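Gernley Parts Store – Progress Report to the Prandari Fund
Second report, 12 Aug 2019

Work done since the last report

The storeroom refit is on schedule in most respects. The old racking came out in the first week of July and the walls were painted before anything new went in. The yellow shelving units were ordered through Mustus and put together on site. Delivery was split over two loads, which cost us a few days – the second load had the wrong fixings and we had to wait for replacements.

We have started moving stock in. Turned metal parts go on the top shelves, standing upright in a single row so that each one can be lifted out without shifting its neighbor. Black trays for small items go on the middle level. Bottom shelves are being kept clear until we settle where the heavier stock will live.
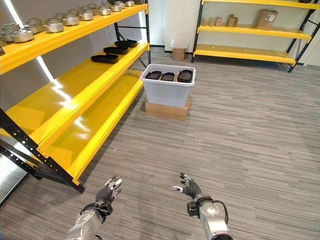

Trays that have not been given a shelf yet are kept upright in a plastic bin on the floor, on top of a cardboard box. We would like a proper low stand for this and have asked Ní Mhurchú Joinery for a price. It would come out of the existing budget.

Spending

The grant for this phase was 851 dollars for fittings and small equipment. We have spent 760 to date, including the replacement fixings, which the supplier has agreed to credit. The separate allowance of 600 for lighting has been used in full. Invoices are attached to the email version of this report.

Still to do

Shelf labels have not been printed. We tried a paper version and it peeled, so we are looking at magnetic strips. The stock list is behind as well: 800 entries need to be checked against the old card index, and the part numbers on the older cards do not always match the ones we use now. We plan to finish the turned parts first, then the small items.

Request

We ask that the closing date for this phase be moved back by two weeks to allow for the stock list. No further money is needed.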